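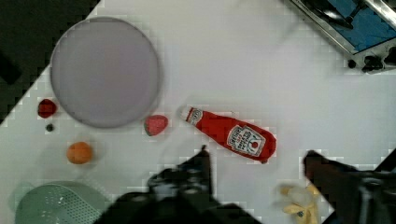
Nneka Oyewole thinks the wrist camera is the wrong thing to be fussing over and that the controller should be sorted out first, on the grounds that a sharp picture of an arm arriving late is still an arm arriving late. She wrote as much in the margin of my last entry, in green, with an arrow. Noted. The controller was hers to set up, so I have left the arrow in.

Wednesday, started 9.40 after the usual argument with the extension lead.

Plan was to run the Bellini gripper on the Elent controller with the Datard wrist camera, then the same thing again steering only by the overhead view. Flendura fingers were meant to be in it too. They came with the wrong bolts, metric in spirit only, so they are back in their box on the shelf with a rude sticky note on the lid. Somebody ring them. I did it last time.

Task for both cameras: go to the ketchup bottle, close, lift, put it back down somewhere on the table. I set it at 18 goes each. That isn't a magic number, it's what fits before lunch.

Elent first. Homing is quick and much quieter than the old box. The menu still logs you out if you spend too long reading it, and the page you most need to read is the long one. I have copied the joint limits onto paper and taped them inside the cupboard door. Please don't tidy them away.

Speed limit left low all morning. At the next setting up, the arm does a little curtsey at the end of each move before it settles, and the wrist camera curtseys with it. Nneka says this is tuning. I say it is manners. Either way it wants fixing before anyone tries the measuring cup.

Overhead goes were the dull ones, in a good way. You can see the whole layout and you always know which side of the bottle you're on. What you can't judge is height, so I had the fingers stop well short on the first few and then crept down. Got 15 clean lifts out of the 18 once I stopped creeping and trusted the number on the screen. The three misses were all me turning the wrist the wrong way because up on the monitor is not up from where I sit. I have now turned my chair.

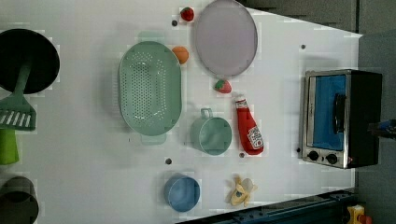 Overhead view, full layout, ketchup bottle between the measuring cup and the toaster oven.

Worth knowing about the overhead stream: the white of the table goes a bit blocky round the objects. It did no harm to anything I was doing. It would bother me if we were asking software to find the edge of the light blue bowl, which is already making very little effort to stand out.

The plate runs out of the top of the view as well. Either the camera comes up a notch or we agree that nothing important ever happens on the far side of a plate. I'd raise the camera, but the clamp is the one with the chewed thread and I wasn't in the mood.

Wrist camera after tea. Much nicer for the last bit of the approach. With the tip of a finger in view you stop guessing and just put it where you want it. The cost is that the gripper takes up a lot of the picture, and the closer you get to being useful the more of it there is. I lost the banana behind it altogether at one point and spent a while driving round looking for a thing I was on top of.

Also tried the stream at both rates. At 30 frames a second with the bit rate at 3000 the movement is smooth and the dark edges turn to stairs. Halve the frame rate and the stairs improve but you get the arm in instalments. I went back to 30 and put up with it. The log says 686 dropped frames over the session, nearly all in two lumps, both while the big file was copying to the shared drive. Whoever was copying the big file: it was me.
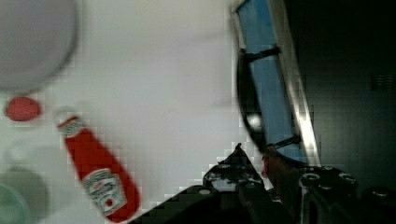
Wrist view, bottle on the left, gripper bottom right. Note the steps along the finger edge.

Score for the wrist camera was 16 out of 18, so one better than overhead, and I would not hang anything on that. The two it missed were both approaches from the toaster oven side. All that silver throws a bright streak into the lens and the exposure sulks for a moment afterwards. I fixed the exposure by hand for the last few, and it behaved. The manual value is in the settings file under "ketchup", sorry.

Bellini gripper: no complaints about the grip. The bottle didn't slip once it was held. Closing force was left on the lowest setting that worked. Opening is slower than closing and there doesn't seem to be a way to change this from the Elent side. Asked Nneka, who said "there is a way", and went to lunch.

For next time:

Both cameras on screen together, overhead big, wrist small in the corner. I kept wanting one while looking at the other.

Retune the arm so it stops bobbing, then put the speed up. (Green arrow, yes, fine.)

Repeat with the strawberries. Smaller, and they come with leaves, so decide beforehand whether a lift by the leaves counts. I say it does.

Drape something matt over the front of the toaster oven, or turn it a bit, and see if the streak goes.

Flendura bolts.

No copying to the shared drive during runs. I've told myself.

Packed up at 4.15. Controller left on because it takes ages to find the network again, cover is over the arm, key's in the mug.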